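Dunthorpe Swim Development Program
Progress report to the Fairweather Fund
Reporting period: January to end of quarter

Summary

The program remains on schedule against four of its five grant milestones. The fifth, installation of touchpad timing at the Kakthorpe pool, has slipped and is now expected in the next period. Spending is within budget. No change to the grant total is requested, but we ask for approval to move one line (see Budget).

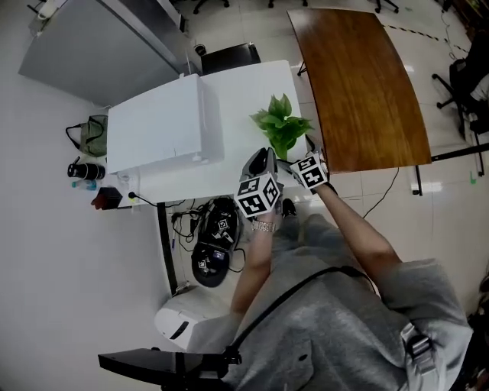
Report prepared by Ewan Stubbs, Program Manager
Submitted 3rd April

1. Participation

Registered swimmers in the 10 to 16 age bands stood at 790 across both sites when the period closed. The target in the grant agreement was 750. Most of the increase came from the Kakthorpe site, where two extra evening lanes were opened. Dunthorpe was already near capacity and its numbers are flat.

Retention between the fall and winter blocks was better in the younger band than in the older one. Swimmers aged 14 and over continue to leave at the point where morning sessions become part of the training plan. Exit forms give school start times as the most common reason. A trial of a later morning slot, 7:15 instead of 6:00, starts in the next block at Dunthorpe only.

2. Training and testing

Threshold sets were run every third week for the performance squad. The squad has 37 members, of whom 3 were out for the full period with shoulder injuries and have no results recorded. The set was 10 x 100 freestyle, with turnaround times fixed by age band.

Mean pace improved in both bands. The improvement in the older band is small and falls within the error of hand timing, so no claim is made for it in this report. Stroke counts were taken on the fourth and eighth repeats. They show that younger swimmers are holding pace late in the set by raising stroke rate, with distance per stroke falling. Coaches have added drill work on catch position to the Tuesday-plan template, and the sets will be repeated with no other change so that results can be compared.

Start and turn testing was limited to the 15 m breakout. Data from the first session was discarded after the marker rope was found to be set at the wrong distance. Later sessions are valid.

3. Competition

The program entered swimmers in the Detbridge Winter Meet and in two local league rounds. At Detbridge, personal bests were recorded in about 30 percent of swims, which is normal for a meet held in heavy training. Relay entries were reduced from six to four due to illness. Two disqualifications in the breaststroke events were for non-simultaneous touches at the turn, and both swimmers have had follow-up sessions.

Qualifying times for the summer regional meet have now been published. They are faster than last season in most 200 m events, and the forecast number of qualifiers has been lowered to match.

4. Timing system

The touchpads for Kakthorpe were delivered on time. Installation was stopped when the deck plates at the turn end were found to be out of level. The pool operator has accepted responsibility for the repair and has a contractor booked. Until the work is done, all times at Kakthorpe are hand times, taken with two watches per lane and averaged.

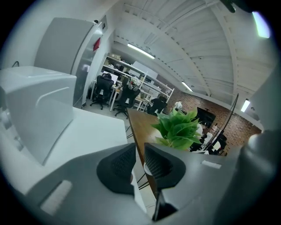 Office interior, with white equipment at left.

5. Coaching staff

One assistant coach completed the level two course and now leads the Kakthorpe development lanes. The second place funded under the grant has been offered and accepted, with the course due to start next period. Safeguarding and rescue certificates are current for all deck staff.

6. Budget

Pool hire is slightly over the forecast because of the added lanes at Kakthorpe. Travel is under, as the second away league round was moved to Dunthorpe. We ask to transfer the unspent travel amount to pool hire. Installation costs for the touchpads are unspent and should be carried forward.

7. Work planned for next period

Complete touchpad installation and check against hand times
Run the later morning slot and report attendance by age
Repeat threshold sets on the same schedule
Enter regional qualifiers
Return the revised equipment register with the next claim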